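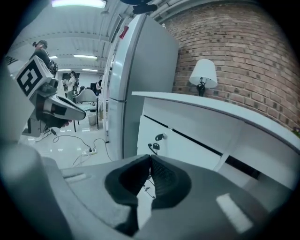 Page last changed: February, 11:06 a.m.

Okay, so a bunch of you asked what we do all day at the Drater end of the floor now that the grippers have moved in. Short version: we teach by doing! I pick up a hand-held gripper in the morning and go through the ordinary chores, and what it records goes off to the Skindby project so an arm can have a go at the same job later.

I used to pack sample orders, 194 on a heavy day, and my wrists let me know it. Packing is down to six hours a week for me now and the rest is recording (our target is 1000 clips a month, which sounded crazy when I first heard it). I like it more than I thought I would. I do miss chatting across the packing bench, and a few of us are still nervous about what happens once the arms get good. We asked, and the promise so far is no cuts before the Fleltonness move. I'd like that in writing, please!

Small stuff: watch your feet around the cables on the floor, charge your gripper before you go home, and if you want to try a shift with us, the sign-up sheet has 11 spots left.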